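Wednesday, May 6, 2026

Dye bench, madder again. Binta came by first thing with the Furkcombe wool, finally, and it smells strongly of sheep, so I scoured two skeins before I even took my coat off. The other batch (the Clundine yarn, the one we've been fighting with since December) stayed in its alum overnight and looked fine this morning, no chalky patches this time!

Recipe as run: 420 g of fiber, 20 g of cream of tartar, madder at equal weight to the wool, soaked since yesterday lunch. I kept the pot low and slow because last time I wandered off to answer the phone and we got brown. A perfectly nice brown, but Bukola had promised the Garba people a red and they were not thrilled.

Pulled the first skein after an hour. Brick, leaning orange. The second one I left in to cool with the bath and it's a good bit deeper, close to the Lunum sample card if you squint. I think our tap water is doing more than we give it credit for, so next round I want one pot with a pinch of chalk and one without, everything else the same. Binta thinks the roots are just old. Could be both, I guess.

Bukola, if you read this before I'm in: the exhaust bath is in the lidded bucket, please don't pour it out, I want to try it on silk.
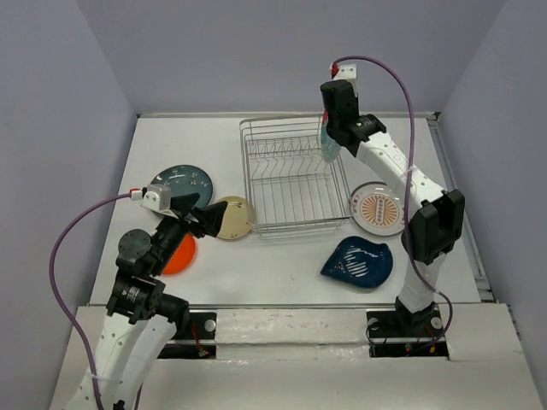
Also we're low on alum again, and the good thermometer needs a new battery. I'll pick one up on my way in tomorrow.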